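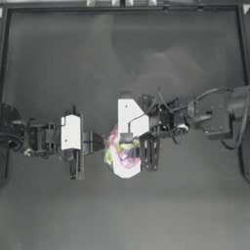 Tips for Teaching Two Arms to Handle a Zip-Top Bag

By Aminu Yusuf
4 July 2025

I help out with the after-school robot club at Penry, and we've been on bags since April (my kitchen drawer is nearly empty!). A few things I'd pass on to any club trying this.

Pick a bag with a colored seal. Ours is pink, and the kids can follow it even when the plastic twists up on itself.

Put something soft and bright inside. Glare hides clear film, so a bit of green or purple helps everybody see which way the bag is facing.
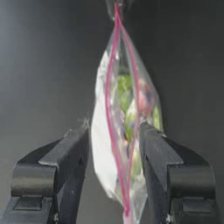

Go slow on the grip, too. We squeeze lightly, stop, look, then squeeze again, and Adebayo Adebisi writes the setting on masking tape so we don't lose it. Plain gray table, no patterned cloth, please. And wipe your fingertips between runs, the robot's and your own. We logged 400 tries this term and I'd happily do 600 more, if someone else buys the bags.

Last updated: 4 days after the club's final session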